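Plomosier Property Services
Shared Workroom Inspection: Checklist and Comments
Cycle: July
Buildings covered: Leblanc, Tridemside

Scope

This checklist applies to all shared workrooms with a floor area of 700 square feet or more. Smaller rooms are inspected under the general office checklist. The inspector is to complete every section on site and enter a result of Satisfactory, Needs Attention, or Not Applicable for each item. An item marked Needs Attention must carry a comment. Comments submitted by building offices during the review period are printed under the items to which they refer, with the response of Plomosier Property Services where one has been given.

The results below are those of the Leblanc building, second floor. The Tridemside results will be issued separately once the repair to the freight elevator has been signed off.

Section A. Exits and Walkways

A1. Exit doors open fully from the inside without a key or special knowledge.
Result: Satisfactory.

A2. Exit signs are lit and can be read from every part of the room.
Result: Needs Attention.
Comment: The sign over the north door is lit on one side only. A work order has been opened. The sign over the corridor door was replaced during the previous cycle and is in good order.

A3. A clear turning space of 60 inches is kept inside each accessible entrance.
Result: Needs Attention.
Comment: A coat rack had been placed inside the corridor entrance and reduced the clear space. It was moved to the opposite wall during the visit. The room coordinator has been asked to keep it there.

A4. Walkways are free of boxes, bags, and loose cords.
Result: Satisfactory.

A5. The evacuation plan is posted and matches the present layout of the room.
Result: Needs Attention.
Comment: The posted plan shows the partition that was taken down last year. Both copies must be replaced. The assembly point shown on the plan is still correct.

Section B. Floors

B1. Floors are level, with no lifted edges, open cracks, or missing threshold strips.
Result: Satisfactory.
Comment: The hairline crack near the floor drain has been on record for several cycles. It was checked against the earlier notes and no change was found. It stays on the watch list.

B2. Entrance mats lie flat and have slip-resistant backing.
Result: Needs Attention.
Comment: The mat at the north door curls at one corner. Tape is not an acceptable repair. Replace.

B3. Wet floor signs are stored within reach of the room and are in usable condition.
Result: Satisfactory.

B4. Cleaning product in use is the one approved for sealed floors.
Result: Satisfactory.
Comment: The approved product at both buildings remains Prumex neutral cleaner. Containers are to be kept in the locked closet, with the original label in place. One unlabeled spray bottle was found on the closet shelf and removed.

Section C. Tables and Work Surfaces

C1. Tables stand firmly and do not rock when leaned on.
Result: Needs Attention.
Comment: One folding table in the side bay has a worn leg lock. It has been tagged and must not be used until the lock is replaced. All other tables passed.

C2. Surfaces can be wiped clean and are free of splinters, sharp edges, and lifting finish.
Result: Satisfactory.
Comment: Light scratches and scuffs in the finish are recorded as wear and do not count against the item. A surface should be referred for repair where the finish has broken through, where liquid can enter the material underneath, or where the edge catches a cloth. Inspectors are reminded to run a dry cloth over the whole top, including the corners, before entering a result.

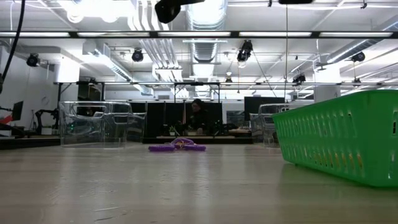 Comment, Tridemside office: We would like the wear rule to be set out more fully. Our tables were refinished two years ago, and one inspector passed them while the next marked the same tops as Needs Attention. The room coordinators no longer know which standard they are expected to meet. We also ask whether the cost of refinishing falls to the building or to the group that booked the room.

Response: The point about uneven results is accepted. From the next cycle, the wear rule in C2 will be printed on the inspection form itself, and any change of result from one cycle to the next will need a written explanation. The cost of refinishing is carried by the building unless damage was reported at the time of a booking. Damage found later, with no report on file, is treated as ordinary wear.

C3. Users have wiped down surfaces after each booking, and wiping supplies are available.
Result: Needs Attention.
Comment: The towel dispenser was out of stock at the time of the visit. Refilling is on the evening cleaning list, and the list had been initialed. The cleaning supervisor has been asked to look into this.

C4. Materials left between bookings are in containers and are kept on the storage shelves.
Result: Satisfactory.
Comment: Shelves in the storage alcove were in good order. Heavier containers were on the lower shelves as required.

Section D. Lighting

D1. All ceiling fixtures are working, with no flicker and no missing covers.
Result: Needs Attention.
Comment: One fixture in the side bay flickers for several minutes after it is switched on. The ballast is to be checked.

D2. Lighting is even across the work area and glare on surfaces is within the accepted range.
Result: Satisfactory.
Comment: Glare is judged from a seated position at each table with all fixtures on. If a user reports difficulty, the first step is to change the angle of the table. Fixture changes are to be requested only after this has been tried.

D3. Emergency lighting comes on when the test button is held.
Result: Satisfactory.
Comment: The unit by the stairwell came on but was dim. It is within the limit this cycle. The battery should be replaced before winter.

D4. Window blinds operate, and cords are secured out of reach.
Result: Satisfactory.

Section E. Electrical

E1. Outlet covers are in place and undamaged.
Result: Satisfactory.

E2. Extension cords are used only for short periods and are not joined together.
Result: Needs Attention.
Comment: Two extension cords were joined to reach the coffee station. They were disconnected during the visit. The coffee station is to be moved to the wall outlet beside the sink, or a new outlet is to be requested.

E3. Outlets near water have ground-fault protection and trip when tested.
Result: Satisfactory.

E4. The electrical panel is reachable and the circuit list inside the door is up to date.
Result: Needs Attention.
Comment: The panel is reachable. The circuit list is handwritten and several entries cannot be read. A typed list must be posted.

Comment, unsigned, received through the Leblanc feedback form: The outlet beside the sink is already used for the kettle. If the coffee station goes there, people will bring the extension cord back.

Response: Noted. A request for a new outlet has been entered and will be priced with the side bay lighting work. Until it is installed, the kettle and the coffee maker are not to be run at the same time.

Section F. Furniture Layout

F1. Tables are placed so that users can reach them from the sides intended for use without blocking a walkway.
Result: Satisfactory.

F2. The distance between the back of an occupied chair and the nearest wall or table allows another person to pass.
Result: Needs Attention.
Comment: In the side bay, the gap behind one row of chairs measured 26 inches. This is too narrow for a shared room. The row is to be moved toward the windows, and floor marks will be put down so that the layout can be restored after events.

F3. Heavy tables are moved only by two or more people, using the lifting points.
Result: Satisfactory.
Comment: Solid-top work tables should not be dragged. Where a table must be moved across a bare floor, glides or a furniture dolly are to be used, and the route is to be checked first for thresholds and floor drains. The dolly for the second floor is kept in the freight lobby and must be signed out.

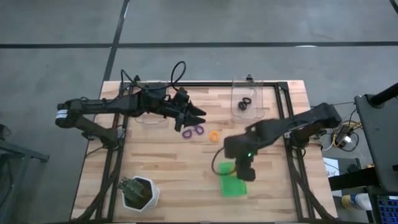 Glides should be inspected whenever a table has been moved. A missing glide leaves a leg short, and users tend to correct this with folded paper, which works loose within days. Spare glides are held at the Leblanc front office in two sizes. The old stock of screw-in glides has been withdrawn, and any that remain on site should be sent back with the next supply run.

F4. Stacked chairs are no higher than the limit posted in the storage alcove.
Result: Satisfactory.

Section G. First Aid and Fire Equipment

G1. The first aid kit is complete, in date, and signed for.
Result: Needs Attention.
Comment: Burn dressings were out of date. All other contents were in order. The inside lid still carries the telephone number of the former safety desk and must be relabeled.

G2. Fire extinguishers are mounted, charged, and tagged.
Result: Satisfactory.

G3. Sprinkler heads are clear of stored items and decorations.
Result: Satisfactory.
Comment: Paper streamers from an event were hanging near one head. They were taken down on the day of the visit.

Follow-Up

Items marked Needs Attention in Sections A, E, and G are to be closed first. The building office should enter the work order number beside each item and return the form to Plomosier Property Services. Items in the remaining sections may be closed together when the side bay work is completed. Tagged furniture stays out of use until an inspector has removed the tag, including where the repair has been made by the building's own staff.

Further comments may be sent to the building office in writing. Please give the item number at the start of each comment.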